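Progress on the push arm! I've been down at the Elside workshop most evenings this month, and the thing finally moves like I always hoped it would (smoothly, and mostly where I tell it).

Quick recap if you missed the March post. The arm carries a plain black rod, no fingers, no suction, and its whole job is shoving little plastic blocks around a maple board. I love how much you can do with one stick. You'd think it would be boring next to a gripper, but pushing is full of surprises: cubes swing around on their corners, cylinders wander off, and the stars catch on everything.

The old controller was choking on my motion code, so I moved it all over to the Trondari board that had been sitting in my drawer. Then I rewrote the speed ramps from scratch. Every move is now chopped into 226 tiny steps, and the shudder I used to get at the start of a push is gone. So satisfying! 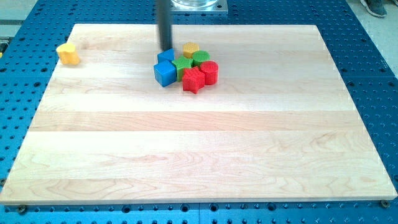 *Rod over the blocks, with the yellow flower off on its own toward the back left.*

A tight clump like that is my favorite starting point, and also the meanest. Push on one blue cube and you may well be pushing on its neighbors too, so the planner has to think about the whole group. My first version treated each block like it lived alone on the board. It made a lovely mess.

I've been logging every push since the rewrite, and I'm up to 2684. The log is just a big text file with the rod's start point, end point and speed, but plotting it is already fun. Slow pushes win by a mile with the stars. With the cylinders I can't see a pattern yet.

Still on the list:

- tidy up the cable run, which is a disgrace
- try a softer tip on the rod
- get the planner to peel one block off a clump without dragging the rest

I'm starting on the last one tonight, after dinner, with far too much coffee.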